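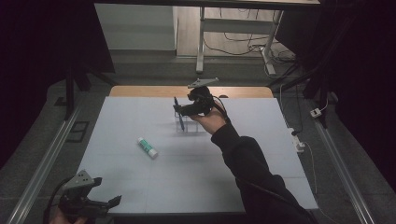 Nodimowは、手持ちグリッパで収録した教示データの前処理に単独で使用できるか。

軌跡の推定、左右の時刻合わせ、区間の切り出しまでは単独で行える。ただし、学習用形式への変換には別売の書き出しモジュールが必要である。

評価報告:教示データ処理ソフトウェア Nodimow
サタム技術評価室(Satham)

1. 評価の対象

NodimowはHernosora社が提供するデスクトップ用ソフトウェアで、両手作業の教示記録を取り込み、手先の軌跡とグリッパ開度の時系列を生成し、模倣学習に用いる区間へ分割する機能を持つ。当室では従来、同じ工程を内製スクリプトの組み合わせで処理してきた。担当者の異動により保守が難しくなったため、市販品への置き換えを検討し、October に本評価を実施した。

評価は当室のGwilym Jamesが主担当となり、収録担当と学習担当がそれぞれの工程について所見を提出した。本報告はそれらを取りまとめたものである。評価用ライセンスは提供元から通常の試用条件で取得しており、報告内容について提供元の確認は受けていない。

2. 評価に用いたデータ

題材は卓上での筆記具と文具の取り扱いとした。透明なアクリルのペン立てに入ったペンをつかむ動作、スティックのりのように転がりやすい物を扱う動作を含む。収録数は785件、このうち両手を同時に使用するものが129件である。センサの記録周期は60 Hzに統一した。

透明な容器を題材に加えたのは、内製スクリプトで対象物の輪郭抽出が不安定になりやすく、従来から手作業での修正が多かったためである。

3. 取り込みと時刻合わせ

取り込み画面は簡素で、収録フォルダを指定すると左右の組が自動的に提示される。組み合わせを誤った場合にも、一覧上で入れ替えることができる。時刻のずれは相互相関により推定され、推定値と信頼度が収録ごとに表示される。

信頼度が低い収録は黄色で示される。今回、黄色の表示となったものは17件であった。いずれも片方の手がほとんど動かない収録で、推定の手がかりが乏しい。波形を画面上で左右にずらして手動で合わせる機能があり、操作は容易である。一方、手動で合わせた値を別の収録へ複写する手段がなく、同じ機材構成で連続して収録した場合には同じ操作を繰り返すことになる。改善を求めたい点である。

4. 軌跡の推定

手先の位置姿勢は映像と慣性計測の併用により推定される。内製スクリプトと比較して、手首を大きくひねる動作での破綻が少ない。座標系の定義は設定ファイルに明記されており、検証の際に迷うことがなかった。

無地に近い天板の上で作業を行うと、手元の映像だけでは特徴点が不足する場面がある。Nodimowはその区間を慣性計測で補間し、補間した範囲を軌跡上に破線で示す。補間の有無が記録に残るため、学習時に当該区間の重みを下げるといった処理が後から可能である。この設計は高く評価する。

なお、補間区間が長くなった場合の打ち切り条件は初期設定では緩い。位置が緩やかに流れたまま次の区間へ接続される例が見られたことから、当室では打ち切り条件を厳しくした設定を標準とすることにした。設定項目の名称は「許容欠測長」である。説明書の索引には載っておらず、詳細設定の章の末尾に記載がある。

5. 区間分割と注釈

グリッパの開閉を境界の候補として、接近、把持、移動、解放の各区間が自動で付与される。ペンのように細い物では、指が閉じ切る直前の開度変化が小さく、把持の開始が遅れて判定される傾向があった。閾値は対象物ごとに登録できるので、細い物の登録を追加したところ、修正作業は大幅に減少した。

透明な容器については、期待した水準に達しなかった。対象物の領域抽出では、容器の縁と天板上の影を混同する例があり、容器の位置を条件として用いる注釈は人手での確認が欠かせない。提供元の資料にも透明物体への対応は明記されておらず、性能上の不具合とは判断しないが、同種の題材を多く扱う部署は導入前に自部署のデータで試行されたい。

注釈の修正履歴は利用者名とともに保存される。複数名で分担した際に判定の差異を追跡でき、監査を要する業務でも使用に支障はない。

6. 書き出しと学習系との接続

標準の書き出しはCSVと動画の組に限られる。学習基盤へ直接渡す形式は、別売のGodinhoモジュールが担う。同モジュールは行動の表現を絶対座標と相対座標から選択でき、左右の手の相対姿勢を特徴量として加えることもできる。当室の方策学習では後者を使用しており、変換スクリプトを廃止できた。

注意すべきは版の対応関係である。本体を更新すると、モジュールの更新が済むまで書き出しが停止する。停止時の表示は「接続先が見つかりません」であり、原因を推測しにくい。学習担当がこの件で半日を費やした。更新は収録の予定がない時期にまとめて行うことが望ましい。

コマンドラインからの一括処理にも対応する。引数の体系は整理されており、既存のジョブ管理への組み込みに問題はなかった。処理の失敗時には終了コードが区別されるが、失敗した収録の一覧はログの中に埋もれるため、別ファイルへの出力を要望として提出した。

7. 運用面の所見

画面表示と説明書はいずれも日本語に対応している。訳語には揺れがあり、同じ機能が「試行」と「エピソード」の両方で呼ばれている。新任者への教育にあたっては、対照表を用意することを勧める。

問い合わせへの回答は迅速であった。時刻合わせに関する技術的な質問に対しても、算法の概要を添えた回答が得られた。ライセンスは端末単位であり、注釈作業を多人数で並行する部署では費用の負担が大きくなる。フローティング方式の提供予定については、現時点で回答を得ていない。

8. 判定

当室はNodimowおよびGodinhoモジュールを、両手教示データの標準的な前処理環境として採用可と判定する。透明な物体を条件に含む注釈工程は対象外とし、当面は現行の確認手順を継続する。許容欠測長の設定値と細い物の把持閾値は、室内共有の設定集に収載した。他部署で利用を希望する場合は、設定集の閲覧申請を評価室の窓口へ提出されたい。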